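Peg Block and Table Kit: Frequently Asked Questions
Last updated 9/16/26
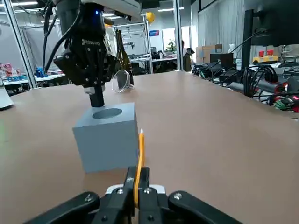
The block with a black peg over the hole, together with a pencil and, on the table, a clear funnel.

What comes in the kit?
One block with a hole in the top, one peg, one funnel and one pencil. The table is not included. If you order the Allent set, you receive 2 blocks and a storage bag also.

Which size of table do I need?
We use tables of 120 cm in our own rooms and this is comfortable. A smaller one is possible, but then the funnel rolls down more often. Please choose a flat surface without tablecloth.

Why is there a pencil?
For marking. Before you begin, draw a light line around the foot of the block, so you can put it back to the same place after each try. Any ordinary pencil will do. Sharpen it well, the thick line is not useful.

And the funnel?
The funnel is for the second exercise, the pouring one, which is explained on page 51 of the Ekent handbook. In the first exercise you can leave it lying on its side.

The peg does not go in. Is it the wrong one?
Probably it is the right one, but it is held not straight. Keep the peg vertical over the hole and lower it slowly. Please do not use a hammer. If there is dust inside the hole, turn the block upside down and tap it with the hand.

Can I buy only the peg?
Yes. Write to us with the order number 204 and the name of your set (Flovance or Allent). The pegs of these two sets are not the same, so we cannot send without this information.

How do I clean the pieces?
A damp cloth is enough for the block and the peg. The funnel can be washed by hand with a little soap. Do not put any of the pieces in the dishwasher. After washing, let the funnel dry completely before it goes in the bag, otherwise it gets spots.

Is it suitable for small children?
No. The pencil has a point and the peg can be put in the mouth. We recommend the kit for adults and for older pupils with a teacher.

I still have the old Eskildsen block. Can I use it with the new peg?
Unfortunately not, the hole of the old block is narrower. From October we will exchange old blocks, if they are not broken. You pay only the postage.

Who can I ask if my question is not in this list?
Please write to Braulio Chávez through the contact form. He answers in English and in Spanish. For missing pieces, please add a photo of everything what you received.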